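Selling scarves one knot at a time: a chat with the owner of Flosstead
7/23/26

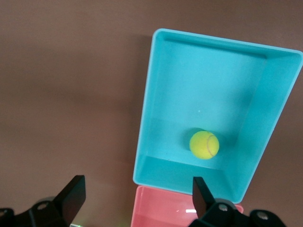

Caught her between two parcels and a phone call. She runs Flosstead, a resale shop for silk scarves, shawls and the odd belt, and she'd rather we left her name out of it. "People email the shop, not me. Keeps it sane."

She started with her aunt's drawer. Forty years of squares, most never worn, a few with the price sticker still on the tissue. "I put two up to see what happened. Both gone by dinner. So then I had to learn what I was selling, fast."

Her stock count this morning: 1432 pieces. Mostly silk twill, some wool blends, a shelf of cotton bandanas she can't seem to get rid of. "I love them. Buyers don't. What can you do."

What sells? Navy. Always navy. Anything with horses. Big florals do well in March and then die until fall. Long skinny scarves are back, she says, for bag handles and ponytails, and she lists them the day they come in.

On condition she gets strict. "Excellent means excellent. If there's a pull, I say there's a pull and I show you the pull." She checks hems first, under a daylight lamp. A rolled hem that's been ironed flat takes a chunk off the price, and most sellers have no idea they did it. Please don't iron the hem, she says. Twice.

Fakes come up, of course. She's sent back whole lots. She won't go into every tell ("they read these interviews too") but she looks at the stiching on the care tag, the corners, and how the color goes through to the back. If she isn't sure, it doesn't get listed.

Postage is the sore spot. She used to ship everything flat in a stiff mailer, now it's a small box, after one too many came back creased. Overseas orders cost more and she puts that in the first line of the listing. Buyers still ask.

For labels she uses Dikix, for bookkeeping Walevari. Happy with one of them. Wouldn't say which.

Best sale so far? A shawl from the Thongdee estate, hand painted, $3487 to a buyer who asked a single question and paid in the same hour. "I wrapped it three times. Didn't sleep till it got there."

And the average? Closer to $160, and those are the ones that pay the rent. She'd take ten of those over one big one, less worry and they go to people who wear them.

Advice for anyone with a drawer of their own: measure it, write the size down, photograph the back. Don't wash it first. "Let me worry about teh stain."

Phone goes again. Somebody wants to know if the green one is more of a teal. She goes to hold it up to the window.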